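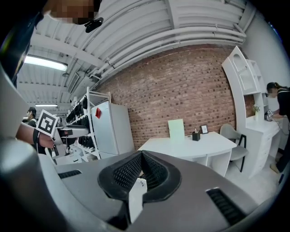 Fig. 4. Two of the hand-held grippers, with the shelving rack and the desks behind.

4. Running the hands-on demo

I wrote this part after our open day at Clotdale, when I ran the same demo so many times that I could do it half asleep. If you're setting up for visitors of your own, read it through once before anybody shows up. You'll need two grippers for each pair of people, plus spares on the rack.

4.1 Before the doors open

1. Take the grippers off the rack and switch them on. Give each one 40 seconds to settle.
2. Squeeze each handle all the way and let go. The fingers should open again on their own.
3. Look at the square marker on top. If a corner is peeling, swap the gripper for a spare and stick on a new marker later.
4. Wipe the lens with the dry cloth – never with the spray we use on the desks.

Note: The finger pads come off for cleaning. The curved side faces out when you put them back. I got this wrong on my first try and spent most of a coffee break wondering why nothing would stay in the grip.

4.2 With your visitors

5. Slip the strap over the visitor's wrist first, then hand over the gripper.
6. Let them play for a minute! Everybody wants to pinch the air, and it's a lot easier to explain things once they've got that out of their system.
7. Start a recording and ask them to move one small thing across the desk. Slow is good. Keep each try under 300 seconds or the file gets split in two.
8. Stop the recording and play it back on the big screen (kids love this part).

Caution: Keep fingers and sleeves away from the vent grilles, and don't set a gripper down with a grille flat on the desk.

4.3 Packing up

9. Copy the recordings to the Reter drive. We came home with 364 of them, so leave yourself time.
10. Switch everything off and put the grippers back on the rack with the straps tucked in.

If a gripper won't connect, try section 6, or ask Cameron Laing at the front desk for the spare cable.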